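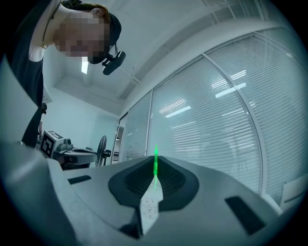 Werkstatt, Kappe mit dem schwarzen Aufsatz vorn dran.

2. Dezember 2025

So, endlich mal Zeit für das Kuroda gehabt. Das Teil lag ja schon ewig im Regal (also das Handy, das Gerardo Valentini uns zum Zerlegen dagelassen hat), und ich wollte vor allem wissen, warum der Akku im Standby so schnell leer ist. Die Kollegen vom Clullance-Projekt hatten ja getippt, dass der Fingerabdrucksensor dauernd aufwacht. Schöne Theorie, glaube ich inzwischen aber nicht mehr!

Erst mal Messaufbau: Akku raus, Labornetzteil dran, Flugmodus, Display aus. Grundverbrauch 11 mA, das ist okay, nicht toll. Dann WLAN an, immer noch friedlich. Dann Mobilfunk an – und zack, 186 mA, und zwar nicht als kurze Spitze, sondern richtig lange am Stück. Sensor komplett abgesteckt, nochmal das Gleiche, kein Unterschied. Damit ist der für mich raus.

Mein Verdacht geht jetzt Richtung Modem-Firmware. Mit der alten Version (die noch auf dem zweiten Gerät drauf ist) bleibt der Strom nach 8 Sekunden brav unten, mit der neuen eben nicht. Kann natürlich auch am SIM-Schacht liegen, der wackelt beim ersten Gerät ein bisschen, deshalb morgen bitte die SIM-Karten über Kreuz tauschen, bevor irgendwer eine Mail an Ilusov schreibt. Ich will da nicht schon wieder mit halben Daten ankommen, das war letztes Mal peinlich genug.

Nebenbei: Der Kleber unter dem Rückdeckel ist fies. Mit der Heizmatte auf kleiner Stufe ging gar nichts, auf mittlerer dann ganz gut, aber das Flexkabel zur Lautstärkewippe sitzt saublöd direkt an der Kante. Also bitte von unten anfangen und nicht so tief mit dem Plektrum rein! Mir ist es gerade noch so gut gegangen.

Das Movolano-Tablet habe ich nicht mehr geschafft. Die Ersatzdisplays sollen eh erst im Januar kommen, eilt also nicht.

Offen:
SIM-Tausch, beide Geräte
Alte Firmware auf Gerät 1 aufspielen und nachmessen
Gerardo fragen, ob er den Deckel wieder verklebt haben will oder ob Klebeband reicht
Neue Plektren bestellen, die blauen sind alle verbogen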